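March 18, 2026

Bench notebook, Drestport workshop, play kitchen sorting

Second go at the play kitchen stuff today. Mehwish brought the last crate over from Itavley before lunch, so in theory we now have everything we're going to get, and the store cupboard door no longer shuts. Tariq's shelf count from December says 1,422 pieces across all the sets, and I believe him, but I'm not doing it again to check.

The plan is still to make up 60 boxes for the lending scheme, each one a mixed lot of crockery and pretend food that a playgroup can take away and bring back. We've got 40 lids that fit. Rafail has written to Gurix about more and got a very cheerful reply with no date in it.

Crockery first. The cups are a muddle of several makers and they don't nest with each other, which I hadn't thought about until I tried to stack a box and the whole lot leaned over. Bowls are better – they'll sit inside each other more or less whatever the colour. Evaristo wants each box to be a matching set (all the blues together, all the reds together and so on) and I can see why, it looks lovely on a shelf! But the playgroups I've talked to don't care one bit, and if we match by colour we run out of blue plates long before we run out of anything else. So: mixed colours, one plate, one saucer, whatever cups come to hand, and see if he notices.

Food is harder. I've been putting the fruit and veg in one tub and everything packaged in another, bottles and so on, and then there's a third tub that is basically "don't know". Jawad went through that one with me and we got it down by half. Anything with a loose stem or a cap that twists off goes to him for a tug test. Eight aubergines failed, all from the same batch, the stems just come away in your hand. Glue tried on one, left overnight, came off again in the morning. He's going to try the Morin adhesive next and if that's no good they go back in the crate and I'll write to the supplier.

Washing: warm water, washing-up liquid, soft brush, rinse, rack. Do NOT put the bananas through the dishwasher, they come out with a line round the middle where the halves meet and the water stays inside for days. I've got one on the windowsill still dripping. Metal spoons can go through with no trouble, dry them straight off or they spot.

Had a lay-out on the long black table to see how a mixed lot looks out of the tub. I'm pleased with it, the colours carry it even without matching, and I do like the light blue next to the reds.
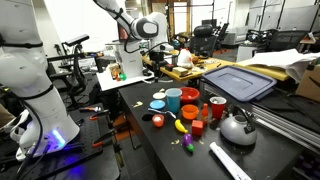 Mixed lot on the long table: banana, aubergine, hot-sauce-style bottle, cups, bowls, plate and spoon.

Two things to sort from that. Small cups need to go inside the bigger ones when we pack or they end up rolling about at the bottom. And I want a saucer AND a plate in each, Tariq said one or the other would do but a saucer on its own makes a poor dinner.

Still to do: labels (Mehwish has the printer), tug test on the remaining bottles, ring Gurix about the lids, find out who has borrowed the big drying rack and get it back.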